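# The Arm in the Back Bay

Merike Jankauskaitė had the elbow joint apart again when I arrived, and she was delighted about it. "Listen to this," she said, and turned the output shaft by hand so I could hear it. I heard nothing. "Exactly! In September it sounded like a coffee grinder."

The shop is called Plunness, after the street it used to be on, and it shares a brick building with an upholsterer and a man who repairs accordions. Members get a shelf, a key and a turn at the big drill press. The back bay has belonged to the arm for the better part of a year, and the people who build it have a way of drifting in at 15 minutes past closing time at their regular jobs, still chewing something.

There are four of them. Merike does the mechanics. Laine Luik writes the control code, mostly standing up. Vaida Sepp wired the whole thing and has opinions about connectors that I would happily listen to for another evening. Maarja Petrauskas joined to learn welding, got talking to the others by the kettle, and has yet to weld anything. She is the one who gets the arm to learn its tasks, which means hours of guiding it through the same small motion until the software can have a go alone.

They named it Travano. The first version was cut from whatever sheet was in the scrap bin, and it sagged so badly at full reach that Laine wrote a correction table just to keep the fingers level. The second had better plates and worse cable routing. (Vaida still keeps the chewed-through harness on a nail over her bench.) The one they run now is version 11, though everyone agrees that some of those numbers were handed out for very small changes, and that version 7 was mostly a new set of screws.

What got me hooked was the gripper. I had pictured the fingers as the easy bit, a thing you bolt on at the end when the hard work is done. Merike laughed out loud at that. The fingers have taken more evenings than the shoulder and elbow put together! Bare plastic slides on anything smooth, so they tried bicycle tube, then the backing from a yoga mat, then a silicone that smelled so strongly of vinegar that the accordion man came over to complain. The orange pads came out of that long run of experiments, and everybody touches them when they walk past. I did too.

Then there is the camera. It used to sit on a post beside the bench, and the arm kept blocking its own view at the worst possible moment. Maarja pushed for putting one on the wrist, where it would look past the fingers at whatever they were closing on. Vaida was against it – one more cable on a moving joint, and she had seen what happens to those – but she lost the vote and then did a beautiful job of it anyway, with enough slack that the wrist can roll all the way over.

Training is slow, and I loved watching it. Maarja collected 600 runs of a single pickup before she trusted the result, in sessions of an hour or so with the radio on. She writes notes in a school exercise book: "too fast," "elbow drifted," "good one," "good one," "sneezed." The sneeze run was thrown out. Round objects are the current obsession, the kind that want to roll off or tip over if one finger gets there before the other, and the shelf beside the bench has filled up with jars, tubes and lids that members bring from home.

Money comes up less than I expected. The shop fee covers the space, and Helju Ozoliņš, who runs a small parts business called Cakudport from the floor above, sells them bearings at cost and comes down to see where they went. She was leaning on the door frame the evening I was there, arguing cheerfully that the next wrist should be 2 plates thinner. Merike thinks it would flex. Laine thinks the code could handle a bit of flex. That discussion was still going when I went out to move my car, and it had picked up volume by the time I got back.

Next on the list is a second arm, a mirror of the first, so the pair can hold a jar and turn its lid. The shoulder plates are already drawn up, and a cardboard mock-up hangs from the ceiling where tall visitors walk into it. Merike wants both arms on the bench before the heating comes on for the winter. Vaida has started labeling cables.

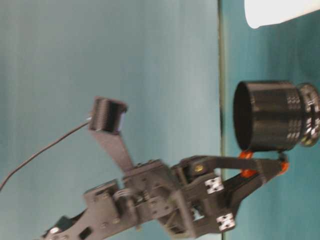
Travano's gripper, orange pads and all, close to a black cylinder at the bench.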